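Vosteo Bench two-arm simulator: review
By Dalia El Fassi

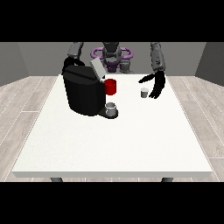

What do you get for the basic licence?
One two-armed robot, a plain room with a table, and a set of kitchen tasks, of which making coffee is the longest.

I bought the basic licence for 215 pounds and ran it on an office computer at Bunbridge for three weeks. Setting up took an afternoon. The manual is short and leaves out the part about graphics drivers, so I had to write to support, who answered the next morning.

The coffee task is the best of the set. The lid of the machine opens, and the cups are small enough to punish a careless grasp. I ran it 1,009 times with the controller that comes in the box, and it finished 810 of them. Most of the failures were dropped cups. Contact between the fingers and smooth objects is still too slippery, and turning up the friction setting helped only a little.

The room is very bare and the lighting is even, which keeps it quick to draw but won't prepare a vision model for a real kitchen. My colleague Abdelkrim Soliman wanted more clutter. Vosteo says extra rooms will be out in November, at no charge to licence holders.

I would buy it again for arm control work. For vision work I would wait for the new rooms.

Contact the Hastmont review desk | © Hastmont 2022 | Back to top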